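Odance Gallery: Installation Safety Checklist
Work: Tredico, mixed media with sound and light
Artist: Rok Mujić. Inspected by: Krum Leka

1. Plinth level and fixed to floor. Pass.
2. Suspended parts, 5 kg limit per hook. Pass. Hooks to be rechecked in December.
3. Lighting transformer, tag 829. Fail. Cover missing; replace before opening.
4. Speaker cables taped down. Pass.

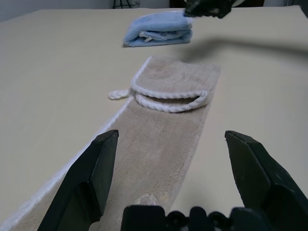 5. Visitor clearance, 125 cm on all sides. Pass, except at the north wall. Move the barrier.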